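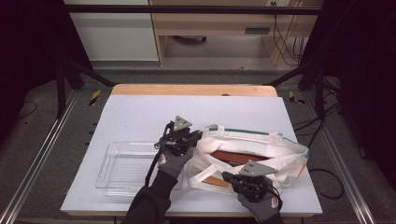
White canvas tote with teal-green trim, next to a clear plastic tray.

I finished re-waxing the cotton shopping bags in May and have now used them through one wet month, so I can write down the numbers while I still have the notebook open.

The wax is Briteo bar, the unscented one. One bar did 4 bags of the size I use. I tried the Flendel liquid first and gave up on it, as it stayed tacky at room temperature and picked up lint from everything in the closet.

Method: wash the bag without softener, dry it fully, rub the bar on in one direction, then heat it until the wax goes clear. I used a hair dryer for the base seams and a warm iron over baking parchment for the flat panels. The iron is faster. Cure for 38 hours on a hanger. The label says 24, but the folds still marked at that point.

Weight went up 70 grams per bag. The fabric gets stiffer and a shade darker, and it creases white when folded hard. Warm air takes the creases out.

For a rain test I walked from the Drarnemberg tram stop to the house, 2,000 steps by the pedometer, with a paper notebook in the bottom of the bag. The notebook came out dry except for one corner, under the handle stitching. Needle holes leak. I have since put a second coat on the stitching only and will repeat the walk on the next wet Friday.

Peng still sells the bars singly. The multipack works out more expensive per bar, so check before ordering.

Handles: leave them unwaxed. Waxed handles slip.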